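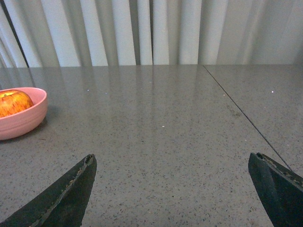
2018-10-09

Long one. Up early, bus to Farville, forgot my lunch again. Set a target of 71 good demos today and did not get there. The total is 636 now, and Alarcón wants 300 more before the model gets retrained. Fine. Hands are sore from the controls — left thumb mostly.

Spent the whole morning arguing with myself over the start poses. If I begin every run from the same spot the policy just memorizes the spot, we learned that in July. So I'm moving the dishes a bit between runs and writing it down. Writing it down is the slow part. Also the logger froze four times and ate a run I liked.
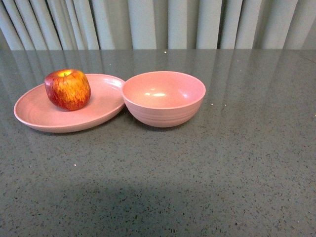

Labels still a mess. Kostard wrote "dish" for everything in the first batch and I have to go back and split them, becuase the instruction text has to say which one. Apple on the plate, bowl empty next to it, both pink — "put it in the pink one" is useless as a command. Going with plate and bowl, no colors. Will redo the old ones tomorow, or make Kostard do it.

Prornuvov called after lunch (crackers, from the drawer) asking if we can drop the failed grasps. Said no, keep them, tag them. I want the misses in there. He went quiet, then said ok, send a sample. Need to do that tonight and it's already late.

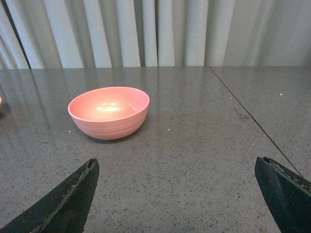

Lorena Jara

Name goes on this page too, since the notebooks got mixed up last week and Alarcón took mine home.

Still to do — wrist camera exposure, there's glare inside the bowl and I don't want the model learning the glare. Back up the drive. Buy bread. Ask about the second login. Mom's call, she tried twice.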